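# How to test whether a machine can clear your table yet

Updated August 2025

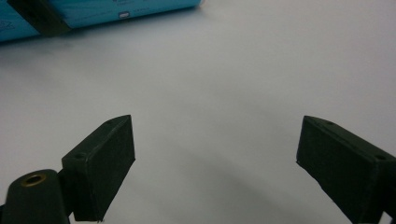
Before you pay anyone 3000 dollars for a robot that does chores, give it a boring one. Mine is clearing a table, which my kids have also failed. Start as easy as you can: a plain pale top and one item, like the light blue box with the black band. A box has flat sides and holds still, so it flatters the machine. Two blocky fingers with a wide gap between them ought to manage it.

## Steps

1. Put the box down at an angle. Demos always line it up square.
2. Give the machine 90 seconds. Don't coach.
3. Turn the box and go again until you have 500 tries, or until you give up and clear the table yourself.
4. Swap in a dish towel.

Step 4 is where the Skurden arm and I stopped being friends. The Jarkov got hold of the towel in March and then wouldn't let go of it.

## Scoring

- **0**: it grabbed air
- **1**: it moved the thing
- **2**: it put the thing where you asked

Average your scores for each item. Anything under 1.5 on the towel means you still own a chore. My Tostlow numbers go up once I've rerun step 3 with the lamp off.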